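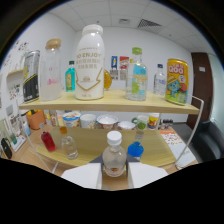 **Drinks shelf on the table - how would you sort it out?**

Posted in Kitchen & Dining, Monday, January 15, 2018

**wenmont_kettle**

Hello all, long-time reader, hardly ever a poster. I've got one of those little two-tier shelves, pale wooden boards on a thin white metal frame, and it lives on top of the oak table in our kitchen. The idea was that everyone could help themselves to a drink without opening the fridge every five minutes. We've had it since August and I do love it, but I can't seem to get the arrangement right.

The top board is always crammed and the bottom one gets whatever's left over. The big white bottle goes up top simply so people can find it, and then the smaller things (there's a teal one I forget about every single time) end up hiding behind it. The blue bottle I keep on the lower shelf and it's the only thing anybody in this house can put their hand on straight away. I think that's partly the colour and partly that it has a bit of room to itself.

So, what I'd like to know:

- Should the heavy bottles go on the lower board? The frame hasn't wobbled much but I do wonder.
- Do you sort by size, by type of drink, or by who drinks what? There are 6 of us at weekends.
- Is it daft to have a plant up there with the bottles? I like it, my other half says it takes up a bottle's worth of space (it does).
- Where do you keep your limes? Mine sit in a little glass bowl on the table, and they seem to go hard and brown before we get through them.

The boards are 540 mm long, so we're not talking about a huge amount of space, and I don't want to buy a bigger one. The label that came in the box says Estus but I can't find anything from them about how much weight it'll take. Happy to move everything off and start again if somebody has a good system!

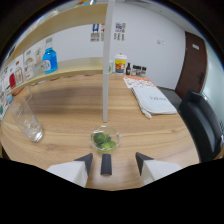 **tsoukalas_pantry**

Heavy stuff on the bottom, always. Mine is a different make but the same sort of idea, and the first month I had the big bottles on the upper board and every time someone leaned on the table the lot of them rattled. Moved them down, no more rattling. Yes they're a bit less handy, you get used to it.

As for the sorting, I tried doing it by person and it was hopeless, people just grab the nearest thing and then put it back in the nearest gap. What worked for us was tall at the back and short at the front, and turning the labels to face outwards. Takes a minute on a Sunday evening while the kettle's on. Anything that's been opened goes to the right-hand end so it gets finished first - and anything that says to keep it cold once opened goes back in the fridge, obviously, however nice it looks on the shelf. Milky drinks especially. I lost a whole bottle of something lovely that way and the smell was not lovely at all.

Keep the plant. But put a saucer under it if it hasn't got one, because wooden boards mark terribly. I've got a dark ring on mine that no amount of scrubbing has shifted.

Limes: fridge, in a bag, with the top folded over. Mine last weeks like that. Only leave out what you'll use in the next day or two. I know the bowl is prettier.

**dornach22**

just get a tray??

**wenmont_kettle**

Thank you both! I've got nothing against trays, but the table's got other bits along the wall side already and a tray would have to go where we eat.

Update for anyone who's interested. I had a go at the tall-at-the-back thing on the top board and it's a big improvement, although I've found the boards aren't really deep enough for two proper rows unless the front ones are quite small. I haven't moved the big white bottle down yet. I know, I know. It's just that it's the one the children ask for and they can spot it from the door.

The limes have been a success. Most of them are now in the fridge and I keep a few out in the bowl. A slice in a tall glass with ice and soda water is my evening treat these days, so they do get used.

That brings me to the other thing, which is cans. I'd been keeping the fizzy ones on the shelf and then finding them lukewarm when I wanted one, so I'd put in so much ice that the drink went weak. Now the soda water lives in the fridge door and only comes out when it's wanted. Much nicer! The only snag is they come out dripping, so I've cut up an old tea towel to stand them on.
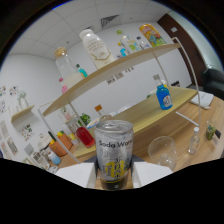 *Soda water, nice and cold, with the shelf behind.*

I'd still like to hear from anyone who knows whether these frames bend over time. Our upper board holds far more than the lower one and I've no idea what's sensible.

**tsoukalas_pantry**

Glad the limes worked. On the weight, I'd say lay a ruler along the board every so often and see if there's a gap under the middle. If there is, take a few things off. Check the screws too if yours has them, mine had worked loose by the first Christmas.

And do try the big bottle downstairs, even if it's only for a week. Stick it right at the front of the lower board and the children will find it. Mine took 3 days to stop complaining. If you hate it, put it back and move a few of the water bottles down there, that's a fair bit of weight gone from the top as well.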